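Shelf liner: is it worth the bother?

Every spring the same advice does the rounds. Empty your cupboards, wipe them down, line every shelf with pretty sticky paper, and you will never scrub a shelf again. We have lined a fair few shelves and we don't believe the last part. Liner gets dirty too. Whether it is easier to clean than what was underneath depends on the shelf, the liner and how well you put it in.

What follows is what we would do with our own money, which is often nothing.

Do you need it at all?

If your shelf is painted, varnished or already has a wipeable coating in good nick, leave it alone. A damp cloth does the job. Liner earns its keep on bare chipboard, on old paint that flakes, and on shelves stained by whoever lived there before you. Rented flats are a fair case as well, but read your agreement first, and test a small patch for a month before you commit to a whole kitchen.

Don't line over damp. If a shelf feels clammy or smells musty, paper on top will hide it from you until it is much worse.

Sticky or loose?

Sticky-backed paper stays flat and stops crumbs getting underneath. It is also a pain to lay in a deep cupboard and a bigger pain to get out again. Loose liner comes out for a rinse in the sink, though the cheap sort curls at the front and rides up every time you slide a plate in.

We bought the Skukmont roll, the one sold as "lift and relay as often as you like". We managed it 3 times before the corners gave up. The Costska one makes no such promise and sticks much harder. Neither is a miracle. Buy whichever is wide enough to do your shelf in one piece, as a join down the middle will collect flour for ever.

Patterns

The usual claim is that a busy pattern hides marks. It does, up to a point. Small leaves and flowers on white will disguise a crumb or a coffee dot, but a scuff shows up as a dull patch when the light comes across it, and the white in between the leaves greys over like any other white. And do you want marks hidden on a shelf where you keep food? We would sooner see them. Plain pale liner is dull to look at and quicker to keep clean.

Measuring and laying

Measure the back of the shelf as well as the front. Cupboards are rarely square. Ours was 684 mm across the front and 3 mm less at the back, and those three millimetres were enough to make the paper buckle up the side. The depth was 365 mm, and we cut the paper a finger's width longer and trimmed it afterwards with a sharp knife.

Wash the shelf with washing-up liquid, rinse, and leave it overnight with the door open. Peel back a hand's width of the backing, set that end against the rear wall, and smooth forward with a folded tea towel, pulling the backing away underneath as you go. People recommend spraying the shelf with soapy water so you can slide the paper about. On bare chipboard this is a terrible idea. It swells.

Bubbles: prick with a pin, press flat. A hairdryer on low helps with creases, but go gently or the paper stretches.

The edges

Whatever the packet says, this is where liner fails. Where the paper meets the side wall there is a tiny gap, and everything you brush off the shelf ends up in it. A cloth just pushes the muck further in. Use an old toothbrush, hardly damp, then a dry cotton bud along the line. If you wet it too much the edge lifts, and after that you may as well start again.

Some people run a bead of clear sealant along the sides. We tried it in one cupboard. It kept the dirt out and it looked awful, and getting the paper off later took most of an evening.

Wire racks

A wire rack gives you a second level and lets you see what is at the back, which we do like. The feet are the trouble. Thin rods put all the weight of the plates on a few small spots, and if you drag the rack forward they will mark the paper. Lift it out instead. Some racks come with little plastic caps for the feet — most of ours fell off and turned up under the cooker. A scrap of leftover liner under each foot works just as well.

Cleaning

Warm water with a drop of washing-up liquid, wrung out well, then a dry cloth. Skip the cream cleaners, which take the shine off. The Khan spray wipe left a smeary film on ours that needed wiping off again with plain water, so we were back where we started.

If the middle still looks smudged once it has dried, it is probably worn. Replace it or live with it.
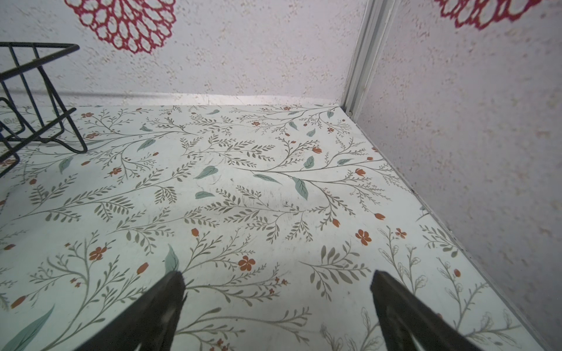 Zovavley Home Skills Club — Kitchens and Cupboards Group

The leafy paper with the little orange-red flowers shows what we mean about patterns and edges. It has faint scuffs and dusty marks in the middle, flowers or no flowers, and a thin dark line of grime down the right side where the shelf meets the wall. Toothbrush first on that one, and lift the black rack out before you start.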